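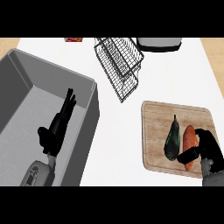
14 Aug 2023

I went to the town meeting on Thursday night without leaving my kitchen table. Our town started streaming them during the pandemic and kept it up, and this was the first one I watched from the opening gavel to the end. It ran a little over three hours. I had the budget packet open in another tab and a bowl of cereal for dinner.

The item I cared about was the new comment system. Since last December, residents have been able to leave written comments on agenda items through a site called Vindow. You make an account, confirm your address, pick the item and type. There is a limit of 2000 characters, spaces included. The comments go into the packet the council members get before the meeting, and everyone else can read them too.

Before Vindow, you had two choices. You could show up in person and get your turn at the microphone, or you could email the clerk and hope. I did both over the years. The microphone was better, but only if you could be in the room at seven on a weeknight, and for a long time I worked second shift and couldn't. My emails may have been read. I got one reply, about a stop sign on Zakharchenko Avenue, and it told me to contact the county.

So I was in favor of the thing when it was proposed, and I still am, mostly. But after using it for eight months I have some complaints.

The first is that the written comments and the spoken ones don't meet. On Thursday the council took up the parking changes downtown. There were 80 comments on Vindow, by far the most of any item I've looked at. I read all of them the night before. Most were against, and a good number gave specific reasons, such as where the delivery trucks stop and what happens on school mornings. At the meeting, 2 people spoke. Both were in favor. The discussion that followed was almost entirely a reply to those 2 people. One council member said she had "seen the comments online" and left it there.

I don't think anyone was acting in bad faith. When a person is standing in front of you, you answer that person. A stack of printouts is easier to leave in the folder. If I were on the council I would probably do the same thing at nine at night.

It could be fixed with a small change, though. The clerk could read out the totals for and against before the public speaks, and maybe one or two comments from each side. My sister lives in Driltska, and they do it there. She says it adds 15 minutes to a meeting. People grumble about how the comments get picked, so now they draw them at random.

The second complaint is about the address check. You have to upload a utility bill or a lease. I understand why. Without it, anybody could flood the page, and there was a lot of worry about that when the council voted on it. But my neighbor rents a room and has no bill in her name. She has lived here longer than I have. She tried twice and gave up. At the microphone, all she would have to do is state her name and street.

Hidayah Nair wrote a good letter on this in the local paper back in the spring. Her point was that the town had made it easier to take part for people who already had their paperwork in order, and had left everyone else about where they were. I thought that was a little harsh when I read it. I've come around to it since.

The third is minor. The site sends an email every time someone clicks "agree" on your comment. I turned this off. Before I did, I noticed I was writing my comments differently, a bit louder, with a joke at the top. I wrote one about the Vostier Park bathrooms that I'm not proud of. It got plenty of clicks. The bathrooms are still locked.

I used to believe that if you put government on the internet, more people would turn up and the decisions would get better. More people have turned up, as far as I can tell from the names. I see people commenting who I know have never been to a meeting. I can't say the decisions are any different. The parking changes passed.

I sent the clerk a note on Friday about reading the totals aloud, and I put the same thing on Vindow under general comments. If you live in town and agree with me, you can add your own there. The next meeting is the first Thursday in September, and the agenda usually goes up the Friday before.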